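Monday, November 4, 2024

# Why does the reading room at Maturlow get so loud after lunch?

OK so my project started with me being annoyed. I do most of my homework in the big reading room at the Maturlow branch library, and every day after lunch it turns into a place where I can't read a single page. I wanted to know if it was really louder or if I was just sleepy and cranky (my roommate's theory).

Our class had to pick a question we could answer by measuring something, so I borrowed a sound meter from the department and got permission to leave it on a shelf. I compared Maturlow with the Hallstead branch, which is a bit newer and has carpet. Maturlow has a stone floor and a very high ceiling – pretty, but you can hear somebody unzip a pencil case from across the room.

I took readings on 5 days at each branch and ended up with 1,790 readings in total. I threw out 421 of them. Most of those came from one morning when the meter had slid down behind some atlases and was basically recording the inside of a bookcase! I only noticed when I drew the graph and there was a long flat line in it.
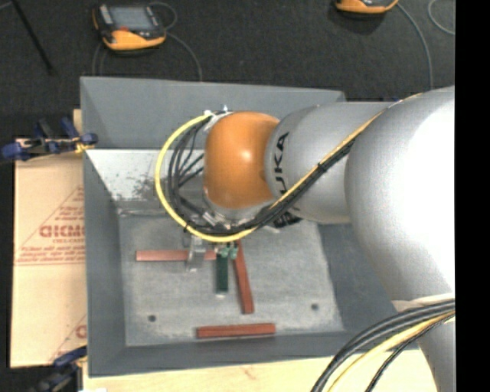
*KUKA arm with the gripper down in the tray, green block under it.*

Back to the graph. Once the atlas morning was gone, the pattern was easy to see. Maturlow is quiet until lunch, then climbs fast and stays up until the after-school crowd goes home. Hallstead climbs too, but the line is a lot flatter. So I was right and my roommate owes me a coffee.

What I didn't expect was where the noise comes from. I had blamed people talking. When I sat there with a notebook and wrote down what I heard every time the meter jumped, it was mostly chairs. Metal legs on stone, over and over, plus the book return flap, which bangs like a car door. Talking was in there too, but it hardly ever made the big spikes.

The main reading I used was the chapter on room echo in Ásgeirsdóttir's book on public buildings. It's long and I skipped the math in the middle, but the part about hard floors helped me a lot. She says sound in a room like that piles up, so one chair doesn't bother anyone and a whole roomful does. That matches my notes pretty well.

There are 2 things I'd do differently. I'd tape the meter down (obviously), and I'd count how many people are in the room, because right now I can't tell if Hallstead is quieter thanks to the carpet or just emptier after lunch. My guess is both – but it's only a guess.

I also wanted to try felt pads on the chairs. The Trerkau branch put some on back in May, and the person at the desk there told me the room feels calmer now, but they never measured it before, so there's nothing to compare with. I've asked Maturlow if I can do one table as a test next semester and I'm still waiting to hear back.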